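Mestov Laundry Assist
Robotic loading and unloading for on-premises laundries

Overview

Mestov Laundry Assist is an arm-based system for sites that run their own front-loading washers and dryers: hotels, care homes, staff uniform rooms, student housing. It takes garments from a basket and puts them in the drum, and it takes them out again at the end. It works on ordinary machines with round hinged doors, so most sites keep the washers and dryers they already have.

The part of the job it takes over is the bending and reaching. A person at a front loader stoops to the basket, straightens, stoops again to the drum, and repeats that for every armful. Sorting, stain treatment, folding and deciding what goes in which machine stay with your staff.

What it does in a shift

Someone on the team sets a basket on the floor in front of the machine and picks the job on the tablet. The gripper has two fingers and lifts clothing a piece or a small bunch at a time. It is slower than a person with both arms full – plan for that. Sites that get the most out of it let it work while staff are folding or out on the floors.
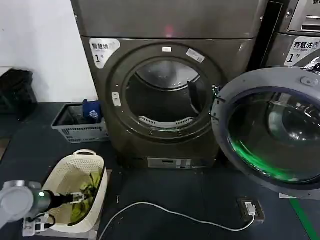
Baskets should be open at the top and rigid enough to hold their shape. Plastic ones with perforated or slotted sides are fine, and so are most with handles. Soft bags need to be emptied into a basket first. Keep detergent bottles out of the basket the arm is picking from, and check pockets before you set it down, as you would for a hand load.

Doors

Door handling is set up on site, one machine at a time. The installer teaches the arm where the rim is, which side the hinge is on and how far the door swings. If a machine is moved or replaced, it has to be taught again. Leave enough room for each door to open fully without touching the next machine or a basket.

If a door does not move as expected, the arm stops and a message goes to the tablet. Staff can open or close any door by hand at any time once the arm is paused. 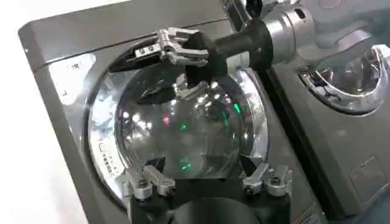
PEOPLE AND TRAINING

Every installation includes training for the people who will work beside the system. It is led by Ilse Kramer, who ran a hotel laundry before she joined Mestov. New users learn how to pause the arm, clear a dropped item and restart a job. We ask that the whole team attend, including night staff.

Jobs do change. Laundry attendants spend less time at the drum and more on sorting, finishing and checking. Someone on each shift has to be responsible for the arm, and we suggest writing that into the rota and the job description before it arrives. Talk to your staff early about how hours will be used.

ORDERING

Laundry Assist, single arm: part no. 1173
Laundry Assist, two arms: part no. 406
Warranty: 24 months
Notice for site survey: 30 days

Sales and service through Toltico. Surveys for October are open now.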